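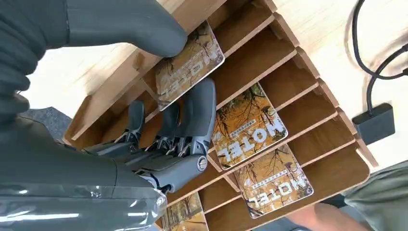

Wonirell Pocket Handling Module
Research Edition, for multi-fingered hands

Overview

The Wonirell Pocket Handling Module is a software and data package for laboratories that study how a robotic hand takes thin, flat items out of narrow compartments and puts them back. It contains a trained control policy, the demonstration set on which the policy was trained, a recording tool for collecting further demonstrations, and the evaluation protocol used in the Uvville study. The module is supplied to universities, public research institutes and company research groups. It is not offered for production use.

The work behind the module was led by Brahim Lahlou at the Wonirell laboratory in Uvville, with a second test site at Birkett. The written report of the study is included with every license.

The Task

Cards, key sleeves, sachets and small packets are commonly stored upright in divided trays. A person takes one out with little thought. A robotic hand has a harder time with it. The item is thin, the pocket is narrow, and the fingers hide most of what a head camera would otherwise see at the moment of contact. Glossy printed surfaces reflect light and disturb depth readings. Neighboring items often look exactly the same, so the controller cannot rely on print to tell one pocket from the next.

The Uvville study examined whether these difficulties could be reduced by splitting the pick into two learned phases. In the first phase, the thumb rests on the upper edge of the item and tips it slightly toward the palm. In the second, the fingers close on the face that has been exposed. The switch between phases is decided by the policy from joint position and motor current, together with the wrist view. No touch sensors are required on the fingertips.

Demonstration Data

The training set holds 2,529 demonstrations. Each consists of time-aligned wrist video, head video, joint positions, commanded positions and motor current. Demonstrations were recorded by trained operators at a table, in ordinary room light and in strong overhead light, with the tray placed at different angles to the arm.

Of the full set, 421 demonstrations are corrections. In these, the operator let the policy run until it began to fail and then took over. They are stored in a separate folder and may be left out of training by changing one line of the configuration file. The study report gives results both with and without them.

The recording tool writes to the same file layout, so a laboratory's own demonstrations can be added to the supplied set without conversion.

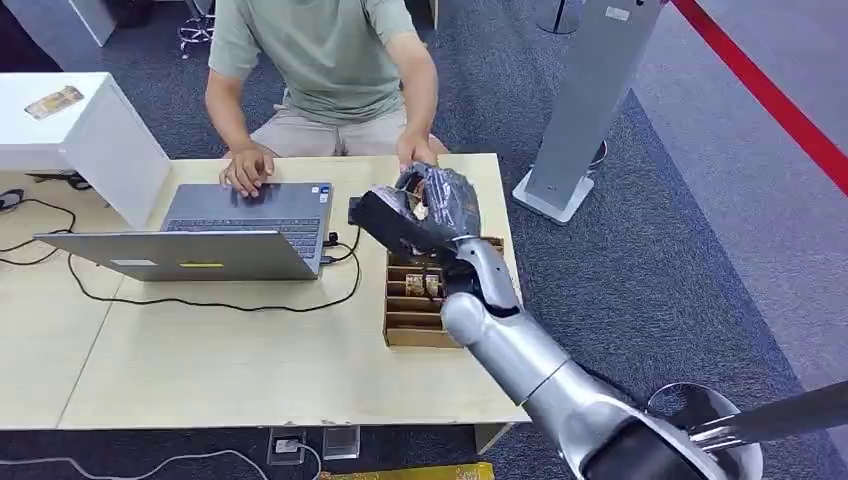

Tray and Item Types

The policy was trained on two families of tray. The first has stiff dividers set in steps, so that each item stands slightly above the one in front of it. The second is an open grid of thin cardboard. The cardboard grid proved more difficult, as the dividers bend when a finger pushes against them and the pocket changes shape during the grasp. Users who plan to work only with soft trays should read section 4 of the report before collecting data.

Items used in training were printed cards, small packets and flat rectangular blocks. Performance on cloth, on unprotected paper and on items thicker than the finger gap was not measured.

Results

Evaluation was carried out over 493 trials at the Uvville site. Trays were moved between trials and the order of items was drawn at random. A trial was counted as a success only if the requested item left its pocket, stayed in the hand for the full lift, and no other item was moved out of place. Trials stopped by the operator were counted as failures.

Under these rules the two-phase policy completed more trials than the single-phase policy trained on the same data. The gain was greatest for cards in stepped trays and smallest for packets in cardboard. Full tables, with a breakdown by tray angle and item, appear in the report.

A further 243 trials were run at Birkett on a hand of the same model that had not been used for data collection. Success was lower than at Uvville. Much of the loss was traced to finger calibration, and the module now includes a calibration routine that should be run at the start of each session and again whenever a finger linkage has been serviced.

Known Limits

The policy does not plan a return path if an item is dropped outside the tray. It does not read text or identify an item by its print; the pocket to be emptied must be given by the user. Tightly packed pockets, in which the item cannot tip forward, remain a frequent cause of failure. Protective wrapping on the hand changes the friction at the fingertips, and a policy trained on bare fingers should be evaluated again before it is used with covered ones.

System Requirements

One arm with a multi-fingered hand that reports joint position and motor current
One wrist camera and one head or overhead camera
A workstation with a supported graphics card
A table area large enough for the tray to be turned through its full range

A list of hands on which the module has been tested is available on request. Support for other hands is possible if the maker provides a joint-level interface.

Safety

A trained operator should be at the table whenever the arm is powered and should have an emergency stop within reach. The supplied speed limits apply to the two-phase policy only. Laboratories that change them should complete their own risk review.

What Is Supplied

Trained two-phase policy and single-phase baseline
Full demonstration set, with corrections stored separately
Recording tool and calibration routine
Cutting patterns for the stepped tray and the cardboard grid
Evaluation protocol, scoring sheets and study report

Licensing and Support

Licenses are issued per laboratory and cover all members of the research group. Results obtained with the module may be published freely, provided the version number is stated. Training sessions for operators are held at the Karnden office, and the next group begins in June. Requests for a license, for the list of tested hands or for a place in a training session should be sent to the Karnden office through the contact form. Please state the model of hand, the type of tray and the intended area of research.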